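Umden Play Materials Library
Progress report to the Strömberg Fund, second period 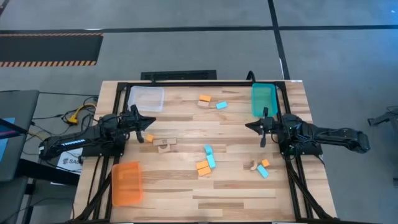
Sorting table with clear, teal and orange bins, and blocks still out on the top.

Summary

The grant pays for the sorting, repacking and lending of donated building blocks to preschools and after-school programs in the Umden area. In this period we set up the sorting table, settled on a bin system, worked through the first large donation and sent out the first sets. Lending started in July, a month later than planned. Spending is within budget, apart from one line explained further down.

Work completed

The first donation came from the Plorkska preschool group, which closed two of its sites and gave us its entire stock of blocks. We had been told to expect 3000 pieces, and that is close to what arrived. They came in mixed sacks with no record of which sets they belonged to. Wooden and plastic blocks were together, and several sacks also held puzzle parts, beads and broken crayons.

Before anything reaches the table it goes through a first check on the floor of the storeroom. Anything cracked, chewed or splintered is taken out there. We removed 389 pieces this way. Most were older wooden blocks with damaged corners. The ones that can be sanded have been kept in a separate sack and will be looked at over the winter. The rest were thrown out.

Blocks that pass the check are washed or wiped, dried overnight and brought to the table in small batches. We tried large batches at first and found that people lost their place and had to start over. A small batch spread out loosely on the wooden top is easier to work from, and a person can finish one before taking a break.

The bins

In our application we proposed a row of closed wooden boxes with labels. We have changed this. The bins now in use are plastic and see-through enough that the level can be checked without lifting them. They stand near the corners of the table so that the middle stays free for the blocks.

Each bin has one job. The clear bin takes pieces that are ready to be packed into a set. The teal bin takes good pieces that do not match any set we are building at present – these go back to the storeroom shelves and are used as spares. The orange bin takes anything that needs a second look, such as a piece that is still sticky or one with loose paint.

We considered sorting by color and decided against it. The preschools we asked wanted sets with mixed colors and a fair share of plain wood, and a color sort would have had to be undone at the packing stage. Blocks are sorted by size and shape, and color is only looked at when a set is filled.

Sets and lending

A full set goes out in a cloth bag with a printed card that shows the shapes inside. The contents follow the Brinent list, the packing guide we drew up with the first borrowers. It has been revised once. The first version had too many long rectangular blocks and too few short ones, and teachers told us that children ran out of short pieces early. The current version corrects this.

Some 260 children have used the sets so far, going by the numbers the borrowing programs gave us when they picked them up. Most programs borrowed for four weeks. Two asked to extend and were allowed to, as there was no waiting list at the time. There is one now.

Returned sets are checked against the card. Small losses are normal and are made up from the spares. One set came back with no card and with a number of blocks that were not ours. These have been offered back to the program and we are waiting for an answer.

Problems and delays

The late start had two causes. The carpeted room we now use for sorting was not available until the previous tenant had moved out, and washing took longer than we had allowed for. Plastic blocks dry quickly, but the wooden ones have to be left out overnight, and we had too few drying racks. Two more racks have been bought and the backlog is gone.

The orange bin also filled up faster than expected. People put pieces in it when they were unsure, and for several weeks it was not emptied. It is now cleared at the end of every session, and a page of written instructions hangs in the storeroom. This has helped, although new helpers still need to be shown in person.

Budget

The item for storage and equipment was set at 3000 dollars for the year. More than half has been spent, mainly on shelving, bins and cloth bags. The drying racks were not in the original budget. We paid for them out of the money set aside for the wooden boxes, which were not bought. We ask the Fund to confirm that this change is acceptable.

Printing costs were lower than planned. Transport costs were slightly higher, because the Plorkska donation took two trips to collect.

Plans for the next period

We will finish packing the remaining blocks from the first donation and put them into circulation. A second donation has been offered, smaller and reported to be mostly wood. We will accept it once the shelves have been cleared.

We also intend to make a smaller set for home daycare providers, who told us that the full set is too much for four or five children. A trial version with fewer shapes will be ready early in the next period. If borrowers find it useful, we will add it to the Brinent list and report the numbers separately.

The packing guide, the current loan list and copies of receipts are attached.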